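Home Forum > Walls, Floors & Paint > Color Talk

Does a bright floor really make a narrow hallway look wider?

hallway_grump
I keep reading that the cure for a long skinny hallway is to paint the floor a strong warm color. Everybody repeats it and I have yet to see anyone prove it. My hall runs from the front door to the back bedroom, no window, gray walls, and it feels like walking down a sock. I paid $200 for a color consult with Fatima Osagie (nice woman, very sure of herself) and her answer after 20 minutes was a mustard floor and leave the walls alone. The paint she wants is Plalteck, which costs more than anything else on the shelf.

My problem is that the before and after pictures for this stuff always have the lights on in the after. Of course it looks bigger.

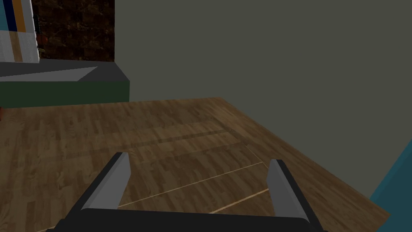 So before I spend a whole weekend on my knees with a roller, I want to hear from people who have lived with a bright hall floor through at least one winter. People who did it last month and are still in love with it don't count for me, sorry.

lcalado
Did mine in February two years back. It does something, but "wider" is the wrong word for it. Your eye goes to the floor and you stop noticing the walls as much. When I walk down it with a laundry basket my elbows are exactly as close to the wall as they ever were.

Would I do it again? Yes, but in a duller color. Bright yellow shows every crumb and every dog hair, and I have a black dog.
– Leonor

mrs_baptista_st
Disagree with Leonor a little. We live on Baptista Street in one of those row houses where the hall is basically a slot, and the floor made no difference at all until we changed the bulb. We had one sad ceiling light at the far end. Put in a second one by the door and suddenly the orange floor was a "great choice" according to my sister, who had called it hideous the week before. It was the bulb. I will die on this hill.

hallway_grump
See, this is what I suspected. How much of it is the floor and how much is the light? Did you ever look at the old floor with the new bulb?

mrs_baptista_st
No, the old floor was gone by then. Fair point, so maybe I can't prove it either.

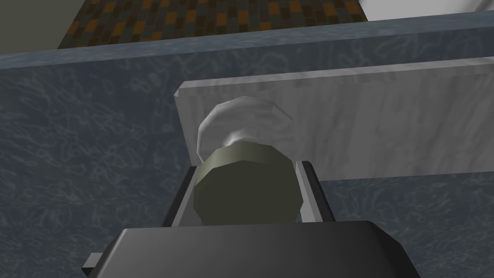 What I can tell you is that warm floors throw color up the walls. Our gray went kind of peachy along the bottom, up to knee height or so. Some people like that. I didn't, and I ended up repainting the walls a cooler gray, and then the trim looked dirty, and so on. One cheap idea turned into most of a spring.

simao_g
I paint for a living and here is my boring opinion. Contrast is what you're paying for. Dark floor and dark walls run together and the hall turns into a tunnel. Light walls and light floor run together too, it's just a nicer tunnel. Whether your floor is mustard or blue matters a lot less than the magazines say.

Also, Plalteck is fine. So is Cenden, and so is the stuff with no name in the big bucket if you do the prep. Sand, vacuum, wipe down, let it dry, two coats. Most floors I get called back to were peeling at the door, where somebody skipped the sanding.

hallway_grump
Simão, thank you, first useful thing I've heard since I started on this. What would you do with gray walls you can't be bothered to change?

simao_g
Keep them and go warm on the floor. So your consultant isn't wrong, she's just overcharging. It looks like this, more or less:
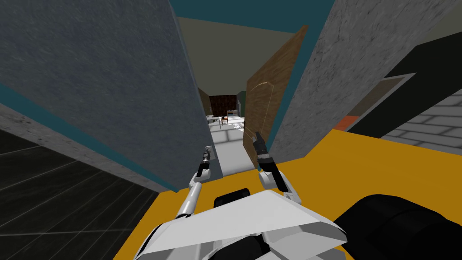 Tall gray walls with a yellow-orange floor. Strong contrast, still a narrow gap.

lcalado
"Still a narrow gap" should be printed on the can.

sofiab_upstairs
Coming in from the other side. I had a yellow floor put in by the previous owner and I covered it with a runner inside a month. It made me feel like I was in a parking garage. I know that's taste and taste can't be argued with, but nobody in these threads ever asks how it feels at six in the morning when you haven't had coffee.

And you can leave the floor alone and get stuff out of the hall! We had a Jimwood wardrobe out there for years since it wouldn't fit in the bedroom (the door swings the wrong way). Selling that did more than any paint could have.

hallway_grump
Can't move mine, Sofia. There's a big wood cabinet that holds all the coats and the vacuum and I don't know what else. My wife and I have had that talk.

sofiab_upstairs
Then you're decorating around a cabinet, and I'd start with that. A big brown wood side next to a cool wall is what your eye is going to land on, whatever you do to the floor.
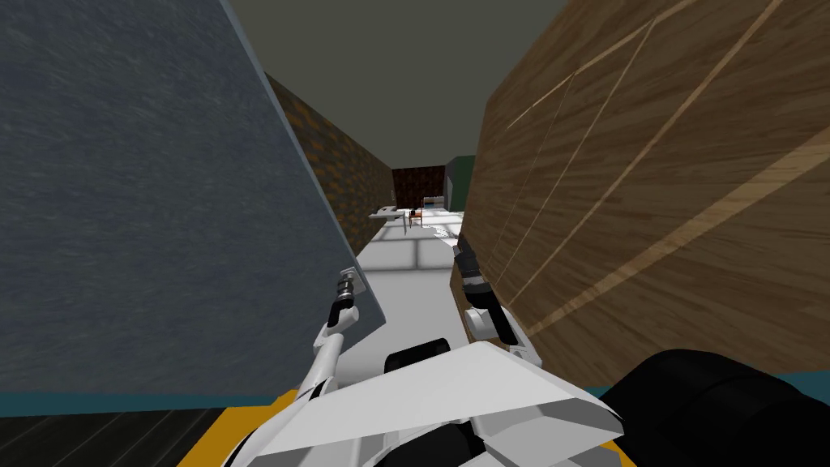
Wood on one side, blue-gray on the other, and dark brick farther down.

benvinda_p
I'd be careful with that combination. Each surface is good looking on its own, but put a mottled finish next to a strong wood grain next to brick and it gets busy fast. In a wide room you can stand back from it. In a hall you never can. If the cabinet stays, I'd want everything else flat and plain.

simao_g
Agree with Benvinda on plain walls. Don't agree that brick is a problem, I've seen it work fine at the end of a hall. It gives you something to walk toward.

benvinda_p
Dark brick with no window? You'd be walking toward a cave.

simao_g
Needs a light on it, sure.

mrs_baptista_st
BULB.

hallway_grump
OK, OK. What I'm going to try is the light first, a second fixture by the front door, and no paint until I've looked at it for a couple of weeks. If the hall still bothers me I'll get a sample can of the mustard and do one patch between the cabinet and the wall where it can be covered up if I hate it. I'm still not sold on the wider thing. I did ask Ms. Osagie by email whether she has a photo of one of her floors with the same lighting before and after, and so far she hasn't written back.

lcalado
Do the patch bigger than you think you need. A little square of yellow on an old floor looks like a spill. And tape the edge, because the line will drive you nuts every time you come in the door.

hallway_grump
Noted. What tape?

simao_g
The good kind. Pull it while the paint's still a bit tacky.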